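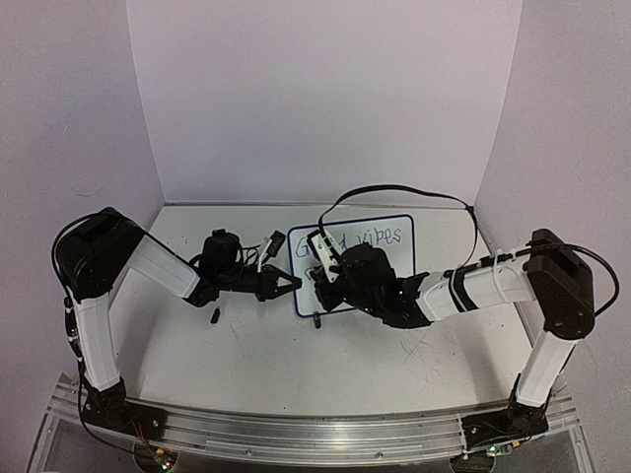 Figure 3. Small whiteboard with a dark blue border, carrying the words "Good vibes" in blue.

Research > Wendale Papers > Everyday Writing > Section 4
Last updated: Fri 7 January

4. Short messages and the life of a small board

When we first began collecting messages from small whiteboards, we expected mostly shopping lists and phone numbers, and we certainly found plenty of those. What we hadn't quite prepared ourselves for was how much of the writing asked nothing of its reader at all. Of the 2937 messages copied down at Skekmont and Umcombe, over 1501 were greetings, wishes or little encouragements, very often just two words long, like the pair in Figure 3. Amancay Sosa, who did most of the copying at Umcombe, suggested early on that we treat these as a group of their own, and we are very glad she did, as they behave differently from lists in almost every way we looked at.

A list gets shorter as things are crossed off, and sooner or later it is wiped. A wish has no such natural end (when, after all, are good vibes finished?), so it tends to stay up until somebody needs the space or simply feels like a change,
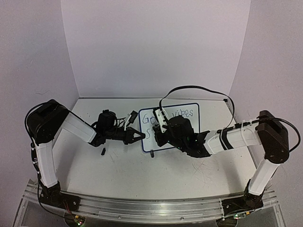
and even then our writers were fond of putting the same words straight back, sometimes in a fresh color and sometimes a little larger. We counted these as new messages, following the rule set out in the Barrientos pilot, though we did go back and forth on it for most of August.

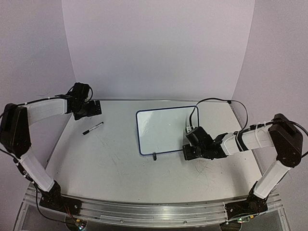

Wiping deserves a few words too. Participants in all 133 households told us what they meant by a clean board, and their answers were wonderfully varied. For some it meant spotless, with a damp cloth and a good rub. For most it meant ready to write on, and by that kinder standard the board in the last picture would pass, faint smudges and all. We took the second meaning for our coding. We also noted where the writing things were kept, and the pattern there is close to the one in the same picture, with the marker lying on the table to the left of the board and a cap standing just below its bottom edge. Markers kept within reach like this went along with more frequent messages, a point we take up again in Section 5.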